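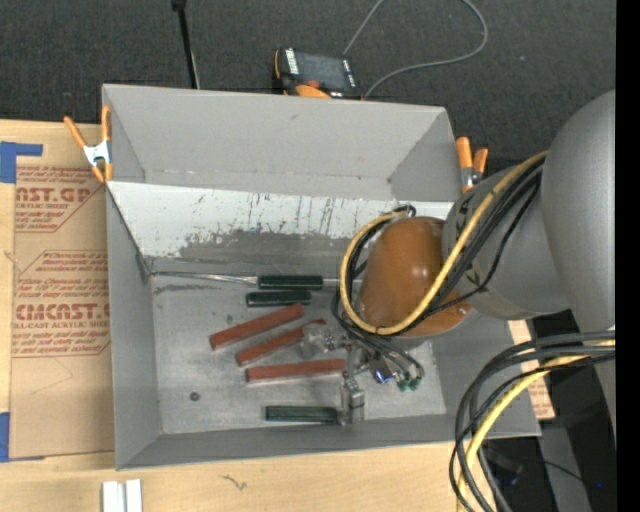
Arkance over the gray bin, red sticks in the middle and the green stuff waiting its turn.

July, 11:40 at night

I should be in bed and I am way too wound up for it, so I'm writing. Four hours at Bronness tonight and I could have done four more. Arkance is picking out of the bin! Not every time, and not gracefully, but it goes in, closes on a stick, and comes up with a stick, and I stood there grinning at it like a kid.

Going back a bit, because I skipped three entries. The last thing I wrote in here was the complaint about the fingers slipping, and I had convinced myself that the problem was grip force. So I spent a whole evening turning the force up a little at a time and all I got was a gripper that squeezed hard and still let go. Then on the drive home I remembered how the red sticks move when you push down on one end with your thumb. They pop up at the other end. The fingers were coming down off center and pinching near the end, so the stick was levering itself out. More force just made it lever faster. I had to pull over and write that down on the back of the Teshome receipt, which is now taped inside the cover of this notebook.

Tonight's job was to fix the aim. The arm thinks in its own coordinates, the bin sits wherever I clamped it, and the two had drifted apart ever since I moved the bin toward the front of the table to get the cables clear of the corner. I knew that and kept putting it off. I loosened the orange clamps, squared the bin up, tightened them again, and then touched the tool down at each corner of the floor and wrote the numbers into the file by hand. It took most of an hour. I love this part more than I should. It's quiet, you jog the arm a hair at a time, and each corner you finish makes the next one go quicker.

The old offset was out by so much more than I expected that I went back and measured everything a second time. Same answer. So for weeks I'd been tuning around a bad number. Oh well! It means that half the ugly little fudge factors in my code can go, and I deleted a bunch of them before the coffee was ready.

First try after the change: down, close, lift, stick. I didn't trust it. Second try, same stick, put back at a nastier angle: down, close, lift, stick. I did laugh out loud at that point, and the people at the laser cutter looked over.

After that I let it run and kept the log going. We got through 133 tries tonight, which brings the whole log up to 1153 since spring. I haven't worked out the success rate properly yet and I don't want to guess at it in here, because I know I'd guess high. I'll do it over breakfast. But the feel of it is completely different. When it misses now, it misses for a reason I can see. A stick leaning on another stick. A stick too close to the front wall. Before, it missed all over the place and I couldn't have told you why.

The front wall is still a problem. It's the low one and it slopes, and anything lying near it makes the arm want to come in at an angle it hasn't got room for. There's one green bar that always seems to end up down there. I pushed it back to the middle with a ruler a few times and then told myself to quit helping, because the whole point is that the bin gets to be messy. So the bar stays wherever it rolls from now on, and Arkance will have to deal with it.

I also tried the long one with the ribbed green handle, just once, to see. It was lying up against the bottom of the slanted panel, shaft toward the corner, and I figured the handle would be a nice fat thing to grab. Wrong! The fingers closed fine but the balance point is nowhere near where I told it to pick, so the tool swung and knocked against the panel on the way up. I stopped it there. That panel has taken enough of a beating, the whole pale strip along the top is scratches by now, and I'd like to have some of it left by fall. Note to self: long things need a pick point worked out from the shape. The middle of whatever the software thinks it sees is no good.

Cables. I have gone on about the cables in here before, and I'm going to do it again. The yellow one still makes that big loop around the wrist cover, and every time the wrist turns past a certain point I hold my breath. It's fine. It has been fine all month. But the black ones running next to it have one skinny strand that bows out lower than the rest, and if anything is ever going to catch on the edge of the bin, that's the one. I want to redo that whole run with a proper sleeve. I saw some at Teshome in a width that looked right, didn't buy it, and regretted it before I got to the truck. Next trip.

New fingers are the other thing. The clear finger has done me proud but I want one a bit longer with a flatter inside face. I've got the acrylic sitting on the table with its paper still on, taped down with blue tape, and I've started working out the shape on paper at home. The plan is to cut two versions and swap them in one after the other on the same pile of sticks. I'm booked on the laser for an hour later in the month and I want the drawings done well before that, not scribbled in the parking lot like last time. The curve at the tip is what I keep changing my mind about. A tighter curve gets under a stick better. A softer one lets go more cleanly. I've drawn it both ways so often that I should just cut both and let the bin decide.

Also finally got an answer from the man in Kirkel who is selling his old linear rail. He wants 265 for it, which is fair, and he says he'll hold it until the end of the month. If I had the rail I could slide the whole bin over and load a second one while the arm works on the first. I've been daydreaming about that since winter. I have no business buying a rail before the fingers are done. I'm going to go look at it anyway.

Things I learned tonight, before I forget them:

Zero the arm BEFORE touching off the corners. I did it the other way around on the first corner and had to start over.

The slow lift is better. I had the lift set fast because it looked good, and the sticks swing less if it takes its time for the first couple of inches. After that it can go as quick as it likes.

Save the old settings file under a new name. I did remember this time. Gold star for me.

The code is down to 779 lines after tonight's clear-out. I got a real kick out of that. I think the part that decides which stick to go for first could be half the size again, because most of it exists to work around the bad offset. That's a job for a rainy evening, with the radio on.

I was the last one at Bronness again. I parked the arm high and shut off the power, then did my usual lap of the lights. The drive home took forever and I talked to myself the whole way about pick points.

Tomorrow: success rate, then the finger drawings. Call Kirkel about the rail and find out how long it is, I never asked. Pick up the cable sleeve, and more blue tape. Bring a sandwich this time.

It's ten past twelve. Okay, bed.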